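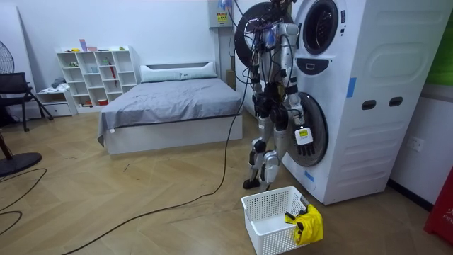
My aunt left me the house in Skunley and my cousin the money, and everybody at the funeral lunch agreed I'd got the better deal. None of them had been upstairs.

It was built in 1870, it leaned a little toward the river, and it came with a lodger. She hadn't mentioned the lodger. I found him in the kitchen on my first morning, an old man in a green cardigan, buttering toast like he'd been doing it there since the place went up.

"You'll be the niece," he said. "Rent's on the dresser."

The rent was eight dollars. Eight! I asked if that was for the week, and he looked at me with real pity and said it was for January.

Now, I'm not good at being firm with people. I once bought a piano because the man had already carried it to the curb. So I put the eight dollars in my purse and made us both some coffee, and I told myself I'd have the talk with him on Sunday. On Sunday he made a pie.

What he did all day was write letters. He sat in the back bedroom with the door open and wrote to a lady in Werilthorpe, one town over, twelve minutes on the bus if the bridge is down. Every afternoon he walked to the mailbox in his good hat, and every few days an envelope came back, pale blue, with tiny slanted writing on it.

"Why don't you just go and see her?" I asked him.

"See who?"

"Your friend. In Werilthorpe."

"Oh, we don't get along in person," he said, and went back to his pen.

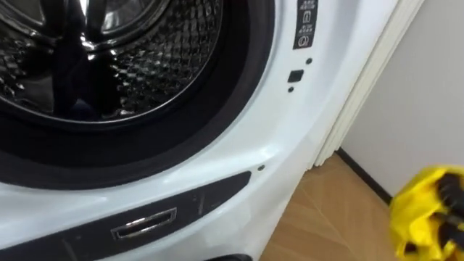
I did try the talk in the end. I had it all worked out - the roof, the taxes, the man who wanted more than 400 dollars just to look at the chimney. I got as far as the roof. He listened very politely, then went up to his room and came down with a cookie tin, and in the tin were 51 envelopes in my aunt's handwriting, all of them stamped and none of them mailed. They had my name on the front.

"She could never settle on the last line," he said. "I told her to leave it off."

I took the tin out on the back steps and read until it got too dark. She wrote about the river and her knees and a hat I wore when I was nine (I'd forgotten that hat completely). She wrote about him too, quite a bit. In one of them she said he cheated at cards and I should let him.

When I came in he'd laid the table for two and was shuffling the deck.

"Penny a point?" he said.

I went and got my purse.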